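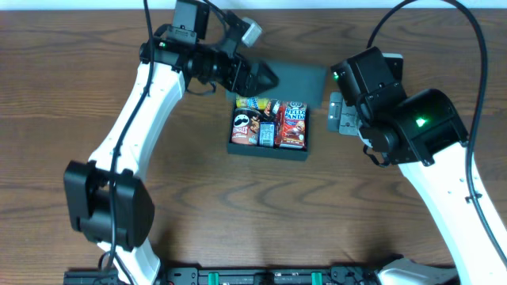 Progress report on the snack box pilot, covering the spring through July

Hi all, and thanks for your patience with this one! I know the last report was mostly a list of things we were waiting for, so I'm glad to have some real packing to tell you about this time. I've kept it in the same order as the plan we agreed on: where we are, what's going in the boxes, what's been a headache, and what the money has gone on.

Where we are

We set out to pack 573 snack boxes for the Wetach reading rooms over the year. As of this week 148 are packed, taped and on the shelf. That's behind the schedule I gave you in the spring (I'll get to why) but the pace has picked up a lot now that the packing table has moved out of the hallway. We're on the big wooden table with the wavy grain, up against the white wall, and it's so much nicer to work at. You can lay everything out before you start and see what you've got, instead of fishing around in a carton by your feet.

The boxes themselves are the dark ones from Lider with the attached lid. You'll remember we went back and forth on these. The pale cardboard ones were cheaper, but they showed every fingerprint and the corners went soft when we stacked them. The dark ones stack well, the lid folds right back flat on the table while you fill them, and they look like a present, which the reading rooms were very keen on.

What's going in

The mix has settled down at last. Each box gets one big thing, which is nearly always a red foil bag, and that goes in first, over to one side. Next to it we fit a small can of Pringles and a tube of candy in whatever space is left. Then come the flat bits: a chocolate bar (Mars for the most part), a wafer or two, and whatever small packets we have on hand that month.

The order matters more than I expected. If you put the bars in first the bag rides up on top of them and the lid won't sit down. If the bag goes in first and you push it gently to the side, the can has room to stand up and the little things slide in along the front. I've written this up on one page and taped it to the wall at the end of the table, so anyone coming in fresh can get going without me hovering over them.
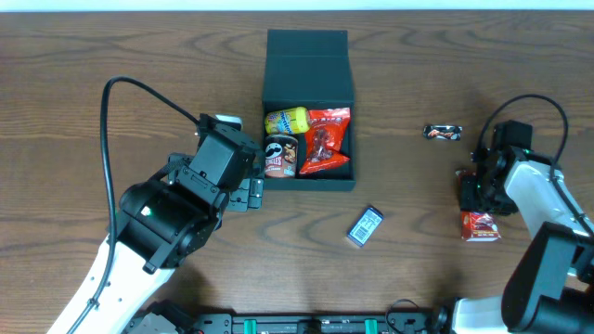 Pirzada wrote back after I sent over the packing page to say that the can should go in last, because the children's librarians like to take it out first and set it on the counter while they talk through the rest of the box. They also asked for fewer chocolate bars in the summer months and a bit more that won't melt in a parked car.

Fair points, both. I've tried the can last and it does work, as long as you keep a hand on the bag so it doesn't spread into the gap. So the page on the wall has been changed. On the chocolate, I'd like to keep one bar per box, as it's the thing people mention when they write to us, but I've cut the second one until the weather cools down. Wafers and cookies are filling in for now.

What's been a headache

Mostly deliveries. Two of our orders from Arkano came with the wrong sizes in them, full-size cans where we'd asked for the small ones. A full-size can will not go in this box, not standing up and not lying down, believe me, I tried every way I could think of. Arkano took them back without any fuss, but each swap cost us a week, and that is the bulk of the delay I mentioned.

The other thing is labels. Every item has to keep its barcode and its ingredient panel readable, so that the reading rooms can check for nuts and milk before a box goes out. That sounds simple, and for bars and packets it is, but we had been putting our own sticker on the candy tubes and it covered up exactly the part people needed. I've stopped using stickers on single items altogether. Everything we want to say now goes on a card that sits on top, just under the lid.

I also lost most of an afternoon to the flat red cartons. They're a nice item and they look cheerful, but they're long, and they only go in on a slant.

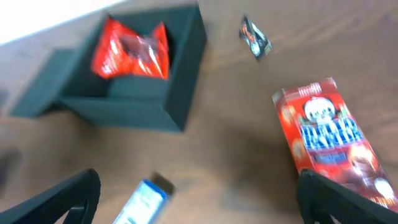

I ended up deciding to open those cartons and pack what's inside them individually, with a copy of the ingredient panel on the card. It takes a little longer per box, but it uses stock we already paid for, and I'd hate to see it sit there till the date runs out. Once it's gone I won't reorder in that size.

What the money has gone on

Spending is on track. Boxes and food are both within what you approved, and the food line is slightly under thanks to the Arkano refunds. I moved a small amount from printing to tape and shelf liners, which you okayed by email in the spring. The one cost I hadn't planned for is a set of plastic bins for sorting the loose packets before packing. There are 7 of them, and they've more than earned their place, as I no longer have wafers sliding around under the chocolate.

Next few months

The plan is to keep packing in the mornings, when it's cooler and the chocolate behaves, and to finish for the day by 2 in the afternoon. The first delivery to Wetach goes out as soon as they've confirmed which rooms have shelf space. I've asked twice and I'll ask again!

Two things I need from you. First, a yes or no on the smaller box for the preschool groups. Lider will hold the price until the end of the summer, and I have a sample here if anyone wants to come and try filling it. Second, I'd like your okay to spend the refund money on fruit snacks and crackers, so the summer boxes don't feel skimpy without the second bar.

If you'd like to see the packing for yourselves, mornings are best, and you're welcome to pull up a chair and do a few boxes with me. The spending sheet is attached separately, with the two swapped orders marked in yellow.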